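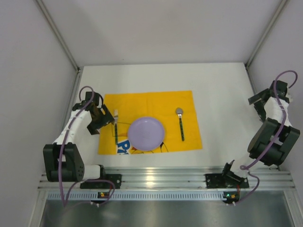 Home Scores Fantasy Threads Log in

2 min read

OK so I finally have to talk about the Closwood fantasy league, because draft season is creeping up and my group chat is already unbearable. Thread!

Background: ten of us, same league since college, fake money, very real grudges. This year we're switching from a snake draft to an auction. Everybody gets 100 bucks of pretend cash and you bid on every single player. I pushed for this for ages and now I'm terrified.

We ran a mock in May to get the hang of it. I dropped 34 on a running back in the first five minutes (first five minutes!!) because Ismael kept bumping me up a dollar at a time and I refused to let him win. He didn't even want the guy. He told me so afterward, very pleased with himself.

So by the middle of the draft I had two stars and no money, and my tight end was a man I'd never heard of. I had to look up what team he was on. He was hurt.

Eugénie did the opposite. Sat on her hands forever, didn't say a word, then scooped up four solid receivers while the rest of us were broke. I hate how good her roster looked.

My plan for the real one: no more than 30 on any one player, kickers for a dollar, and I'm only nominating guys I don't want until everybody else has spent some cash. Quarterback late. Like, really late.

Somebody asked about keepers. Nope, not this year, we voted it down. I'm still a little sore, I had a great cheap receiver stashed and now he goes back in the pool with everyone else.

Also we're still fighting over the bidding clock. Half the league wants ten seconds, and my cousin wants a full minute so he can "check his sheet." Sir, the draft would end at sunrise.

If you've done auctions before, tell me how much you save for your bench. I keep hearing a dollar a spot and that feels way too skinny to me, but I also once drafted two defenses on purpose so maybe don't trust my gut.

34 comments 2 shares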